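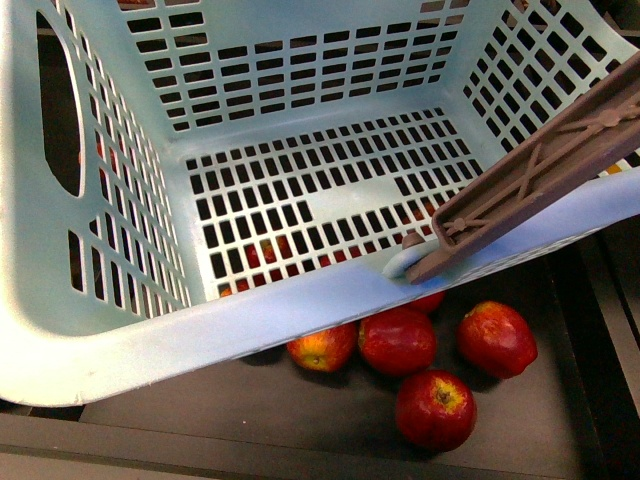 1/ The Stonham Open Drawing Exhibition will return this December. The rules for entry have changed in several respects, and artists who have submitted work in previous years are asked to read this thread in full before completing the form.

14 reposts · 3 comments

2/ Entry is open to any artist aged 18 or over. Membership of the Stonham society is no longer required. The fee is £15 for the first drawing and covers up to two further drawings by the same hand.

6 reposts

3/ The selectors have adopted a wider meaning of "drawing". Work in pencil, ink, charcoal, chalk, silverpoint and thread will be considered, as will drawings made on a screen and printed by the artist. Photographs of drawings held elsewhere will not be accepted as final works.

9 reposts · 5 comments

4/ Last year the selectors viewed 1,749 drawings over four days and hung nearly 200. Many good sheets were turned down for want of wall space. A refusal should not be read as a judgement on the artist's work as a whole.

22 reposts · 11 comments
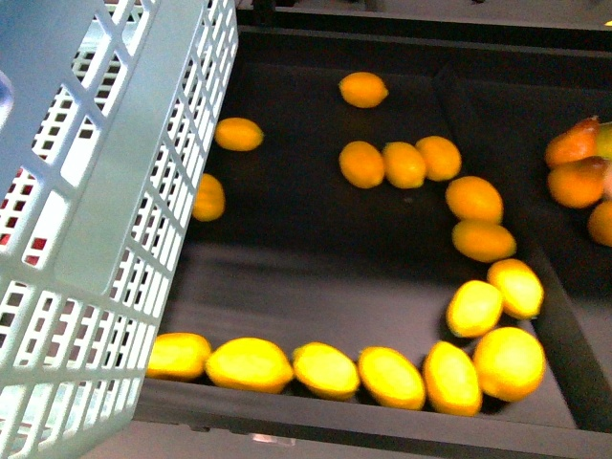
5/ Works on paper must be framed for hanging once selected, with D-rings fixed and no cord. Clip frames will be returned unhung. The longest side, including the frame, must not exceed 120 cm. Unframed work may be shown only by written agreement.

4 reposts · 2 comments

6/ The selection panel is chaired by Ruxandra Pîrvu, whose large charcoal drawings of river locks were shown in the Isah Room last winter. All work is seen without names at the first stage. Panel members leave the room when work by a pupil or relation is discussed.

8 reposts

7/ The Boser Prize will be given for a drawing made from direct observation. The Skinska Prize will be given to an artist who has not shown in public before. Entrants for the second prize should tick the box on page two of the form. We cannot add names after the closing date.

17 reposts · 4 comments 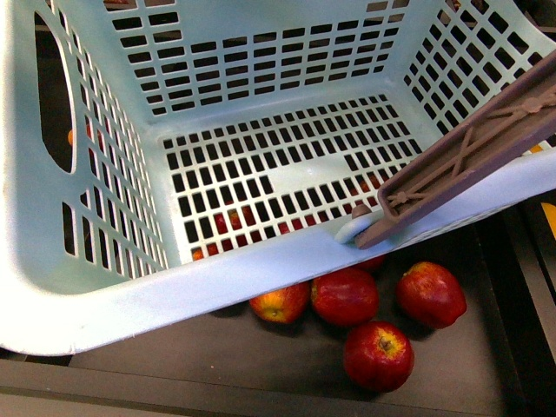 Light blue basket with an oval handle opening.

8/ Several artists have asked whether work may be sold. It may. Prices must be given on the form and cannot be altered once the list is printed. The society retains 21 per cent of each sale, and payment to the artist is made by bank transfer in the month after the exhibition closes.

3 reposts · 6 comments

9/ Forms are available from September 11, 2020 at the front desk or by post on receipt of a stamped envelope. Questions on framing should be sent to the exhibitions office. The panel is unable to comment on single works before or after selection.

12 reposts · 1 comment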